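Notebook, December 5, 2020. Hurnon nap-room study, nights log

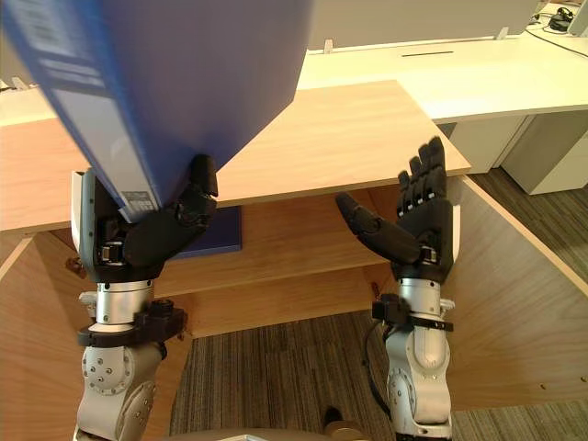
Blue binder over the desk, held at the lower corner.

Re-scored the nap diaries from Vallton after Ridwan Halim pointed out that two of the families had logged "lights out" as sleep onset. Corrected both against the room audio. Mean onset delay for the toddler group is now 27 min; the old value is struck through in the October sheet and should not be quoted.

White noise check. Ivlow unit at the head of the crib, door shut, meter at mattress height. Level drifts up when the unit runs on battery. Repeated on mains, no drift. Use mains only until Darmawan Hidayat has looked at the board.

Room temperature logger: sampling interval was set to 30 s, wanted 30 min. Memory filled at 1310 and the rest of the night is missing. Treat that night as no data. Do not interpolate.

Diary form, changes for next print:
- separate lines for "in crib" and "asleep"
- night feeds get a start and an end
- box for fever, cough or teething, with medicine and time given
- drop the mood scale, parents fill it in at breakfast from memory

Sick nights: still no rule. Darmawan wants them excluded. I would keep them, flagged, and run both versions. Two nights after a fever look different too (early waking, longer morning nap), so a flag on the fever night alone is too narrow.

Pasaribu families start Monday. Send the new form first. Logger clocks to be set the evening before.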